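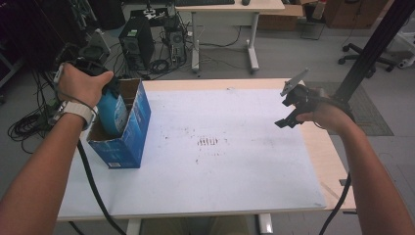

Blue bottle going into a printed carton, top flaps open

Nuldale Printed Bottle Carton, top-opening

A corrugated carton for bottled goods, printed on the outside and left plain brown on the inside. It stands upright while you pack it, with the flaps at the top, so the bottle goes straight down into the box.

The carton in the photo is deep blue with lighter blue and white graphics, and it carries a small white label near the lower front corner. We can print your own artwork in one colour or several. Send us the file and we will return a flat proof before anything goes to press. Colours on brown board dry slightly darker than they look on screen, so if the shade matters, ask for a printed sample as well.

Sizes

Cartons are made to fit your bottle. We need the height with the cap on, and the width at the widest point. Rounded bottles should be measured across the shoulders as well as the base — the two are often different. If you would sooner post us an empty bottle, please do, and mark the parcel "Cartwright sizing" so it reaches the right bench.

We add 5 mm to the widest measurement unless you tell us otherwise. Heavier glass can be packed with a fitted board insert, priced separately.

Ordering

Supplied flat in bundles of 50. The smallest printed order is 200 cartons. Plain brown cartons in stock sizes can be bought by the single bundle.

Print plates are charged once and kept for repeat orders. If you change your artwork you will need new plates, but a change to the label alone costs nothing extra, as labels are printed separately.

Packing notes

Fold and close the base before you stand the carton up. Keep all the top flaps folded back until the bottle is resting on the base, then close the short flaps first and the long ones over them. Ordinary paper or plastic tape will hold on the printed surface. Tape pulled off again may lift some of the ink.

Store flat, off the floor and away from damp walls.

Delivery

Stock sizes leave us the next working day. Printed cartons take longer, and orders for December should be placed early. Nuldale has made cartons since 1992 and delivers to all mainland addresses — for islands, ask for a price first.

Also in this range: Trudum board inserts, Fimance paper tape, plain brown cartons.

Page updated Jun 30, 2025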